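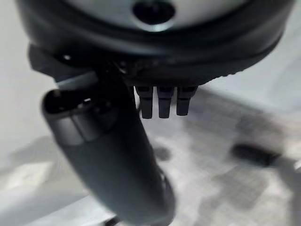

Firnolport 생활 도움 게시판 > 청소/관리

무광 검정 부품, 홈에 낀 먼지는 어떻게 닦으시나요?

Naomi Muli
조회 89 · 답변 3

둥글고 큰 검정 덮개가 있는데 청소가 잘 안 됩니다. 겉면은 무광에 가까운 검정이고 가운데에 연한 회색의 둥근 캡이 있습니다. 캡 중앙에는 어두운 구멍이 하나 있고요. 재질은 정확히 모릅니다. 설명서도 없습니다.

문제는 두 군데입니다. 첫째, 테두리 아래쪽에 잔골처럼 오돌토돌한 부분이 있는데 마른 천으로 닦으면 보풀이 걸립니다. 둘째, 아래로 나온 짧은 네모 이빨 사이에 먼지가 뭉치면 손가락이 안 들어갑니다. 이빨마다 가로로 얕은 홈이 있어서 거기에도 낍니다.

물티슈로 한 번 닦아 봤더니 마르고 나서 검정 면에 허연 자국이 남았습니다. 회색 캡은 약간 광이 있어서 그런지 자국이 덜 보입니다. 분해는 하고 싶지 않습니다. 예전에 다른 물건을 풀었다가 나사 하나를 잃어버린 적이 있습니다. 집에 있는 건 마른 천, 중성세제, 면봉, 안 쓰는 칫솔 정도입니다. Trerska 다목적 세정제도 반 통 남아 있는데 이런 데 써도 되는지 궁금합니다.

Laizer
채택된 답변 · 추천 84

먼저 전원이 연결되는 물건이면 끄고 선을 뽑으세요. 그다음 마른 상태에서 먼지부터 떼어내야 합니다. 먼지가 있는데 젖은 걸 대면 골 안에서 뭉쳐서 더 힘들어집니다.

잔골은 천 말고 부드러운 붓으로 하세요. 화장용 붓이나 그림붓 납작한 것이면 됩니다. 골 방향을 따라서 한쪽으로만 쓸고, 왔다 갔다 문지르지 않습니다. 칫솔은 모가 뻣뻣하면 무광 면에 번들거리는 자국이 생길 수 있어서 저는 안 씁니다.

이빨 사이는 얇은 극세사 천을 접어 넣고 아래로 당기면 됩니다. 가로 홈은 면봉보다 나무 이쑤시개에 천을 한 겹 감은 게 낫습니다. 면봉은 솜이 빠집니다. 힘을 옆으로 주지는 마세요. 짧은 부품도 옆으로 밀면 부러질 수 있습니다.

얼룩은 미지근한 물 1리터에 중성세제 5방울, 천을 담갔다가 꽉 짜서 닦고, 맹물 천으로 한 번 더, 마지막에 마른 천입니다. 물티슈 자국은 대개 남은 성분이라 맹물로 한 번 닦는 것만으로 없어지는 경우가 많습니다. 가운데 구멍에는 물이 들어가지 않게 하세요. 구멍 둘레만 면봉에 물을 조금 묻혀서 돌리고 안쪽은 건드리지 않는 게 좋습니다.

세정제는 재질을 모르면 안 쓰는 쪽을 권합니다. 꼭 써야겠으면 눈에 안 띄는 곳에 조금 묻혀서 60분 두고 색이 변하는지 보세요.

Skarkska

그냥 에어 스프레이 뿌리세요. 저는 그걸로 끝냅니다. 통을 뒤집어서 뿌리면 찬 액체가 나오니 세워서 쓰시고요.

먼지청소9년차

윗분 말대로 에어 스프레이도 되는데 구멍 쪽으로 바로 불면 먼지가 안으로 들어갑니다. 옆에서 비스듬히, 바깥쪽으로 부세요. 그리고 광택제나 가죽 크림 바르라는 글이 가끔 있는데 무광 면에는 바르지 마세요. 처음엔 진해 보여도 끈적해서 먼지가 더 붙습니다. 8월처럼 습할 때는 특히 그렇습니다.

Naomi Muli (글쓴이 댓글)

맹물 천으로 닦으니 허연 자국은 없어졌습니다. 잔골은 붓을 사서 다시 해 보겠습니다. 세정제는 욕실에 쓰기로 했습니다.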